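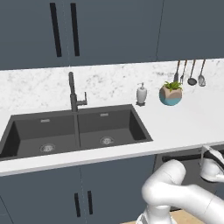 "It pulled harder. That was the bug"

17 September 2021
By Bheki Mabuza

Meenakshi Thevar has a spreadsheet tab called BAD PULLS and for a while in June it was the only tab she opened. She runs the simulated kitchen at Pokeo, where a one-armed robot learns to open a dishwasher, unload it and put things up on the counter. Kindisard, who are paying for the work, want the same software on a real arm in a test flat. They very nearly had it there already.

"We were two days off handing it over," she says. "Two days. I still go a bit cold."

What went wrong, the short version. The arm takes hold of the dishwasher handle and draws the door down. There's meant to be a force limit -- if the door doesn't move, let go, back off, try again. The limit was in the code. It was also being reset every time the fingers lost their grip and closed again, so a slipping hand got a fresh allowance each time it slipped.

"So it slips, grabs, pulls. Slips, grabs, pulls harder. And the simulator didn't mind, because the simulated door was never going to come off in anyones face."

How did you find it?

"I didn't. Annatjie did." Annatjie Mokgethi checks the logs for Egan, the outside safety firm. She asked why the peak load on the handle was higher in the runs marked as passes than in the ones marked as fails. Thevar says she read that email standing up, coat on, and took the coat off again.

The team had run the kitchen 3000 times by then. Most of those were fine. Door down, rack out, arm in.

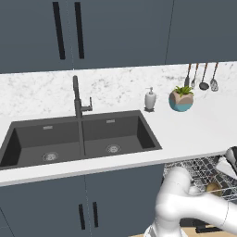

The rack fault

Second problem, found while looking for the first. When the arm went into the rack for crockery, it counted any contact with the wire as contact with the thing it wanted. Touch a tine, close the fingers, lift. If the fingers had closed on the rack then the rack got lifted.

"You'd see the whole basket trying to come up," Thevar says. "Plates and all. On screen it's funny. Gladys didn't laugh."

Gladys Echeverri is the one who has to put her name to it before anything runs near a person. Her view, given to me over a bad line, was blunt: "A thing that can't tell a cup from the shelf the cup is on shouldn't be in a room with anybody's hands." She stopped the handover that afternoon. Kindisard were told the same day and, Thevar says, were decent about it. "Decent but quiet."

The fixes themselves were small. The force limit now belongs to the whole attempt and doesn't reset on a regrip. After 4 failed pulls the arm parks and waits for someone to clear it. For the rack there's a short test lift first, and if the weight is wrong the fingers open.

The slow part was going back over old results. Some 5 weeks of it. Every pass was reopened, and a pass with a high handle load became a fail, which made the success rate look awful in front of people who had seen the nice number.

"That was the worst meeting," she says. "You're explaining that it hasn't got worse, it was always this bad and we were scoring it wrong."

She has kept the old scoring script, printed, in a drawer. I asked if she'd look at it differently now. She said she doesnt look at it at all, she just knows its there.

And the counter work? Less trouble, apparently, though every counter run was repeated under the new limits too. Same kitchen, same arm, cups and bowls up by the sink.

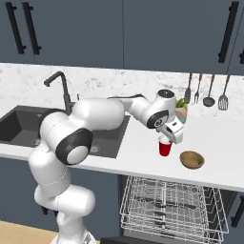 The simulated arm over a red cup at the counter, dishwasher rack out below.

There is no new date for the test flat. Echeverri wants the parking behaviour tried on a real door first, with a heavy latch, and the door is on order from Belleck. Thevar has asked for a spare.

Last updated: 17 September 2021, corrected the spelling of Ms Mokgethi's name

Comments

torquewrench_pam
Had exactly this with a gate opener. Limit reset on every retry. Bent the hinge before we spotted it.

D. Holloway
Why was a high load ever allowed to count as a pass? Seems like the first thing you'd check.

mossy
@D. Holloway because the door opened. That's all the script asked I would guess

kitchenfitter77
Get two spares. Latches vary more than you'd think, even same model.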